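FOR IMMEDIATE RELEASE

Brullside opens its first refill and swap shop in August, and I can't wait to show you around

Hi, I'm Conceição Cordeiro, and I run Brullside. I know press releases are supposed to be written by somebody in a suit who quotes me in the third person, but I write everything else around here (labels, emails, the chalkboard), so you're getting this one from me too!

The news is pretty simple. This August, Brullside is opening a bricks-and-mortar shop on Papadakis Street, in the old Gomley shoe repair building. Up to now we've been a market stall and a mail-order list. We make hand creams, cleansing balms, a face oil and a very stubborn lip salve that took me longer than all the others put together. We have 1,078 people on that list, and for the past year the question I've heard most from them is where they can bring their empties.

So that's what the shop is for. Bring back a clean container, from us or from anybody else, and we'll weigh it, fill it and charge you only for what goes in. If you'd like to swap a big one for two small ones, go ahead. If you've got a drawer full of pretty jars you feel guilty about (I had three drawers), bring those in as well and we'll find them a new home.

During our last round of returns at the Ikedano market we took in 564 containers, which was way past what I'd planned for. I ended up driving home with crates on the passenger seat, belted in. Most of them went back out filled within a couple of weeks, and the rest are waiting on shelves in my hallway for the new place to open.

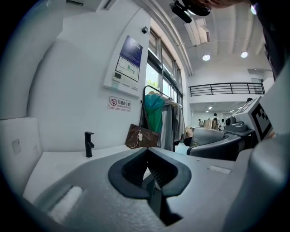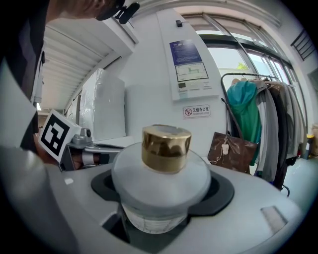 A few things people have asked me already. Yes, lids matter. A jar without its lid is still welcome, but we may not have one that fits, so please bring both if you can find them. Yes, you need to wash things first – warm water, dish soap, and let them dry all the way overnight with the lid off. We'll sanitize them again at the shop before anything goes in. Pumps and droppers are trickier, and for now we can only take the ones that come apart.

The shop will carry 12 products on tap to start with, including the unscented hand cream that sells out every winter. The lip salve won't be one of them, sorry! It sets too fast, and I haven't worked out a dispenser that doesn't clog. I'm still trying.

We'll also have a big table in back for small workshops. The first one is on label removal, and I'm told there are strong feelings in this town about cooking oil versus baking soda. I'm an oil person. Come argue with me. Places are free but the table isn't huge, so please put your name down at the market stall or reply to the newsletter.

Doors open at 10 a.m. and we close when the light goes, at least for the first month while I figure out what hours people want. There's a bike rack out front and a bench that came with the building. Dogs are fine.

If you're writing about the opening and want to come by early, or need samples, or want to talk about refill pricing in more detail than I've gone into in this release, get in touch through the contact form on the Brullside site. I answer those myself, usually in the evening.

– Conceição Cordeiro, Brullside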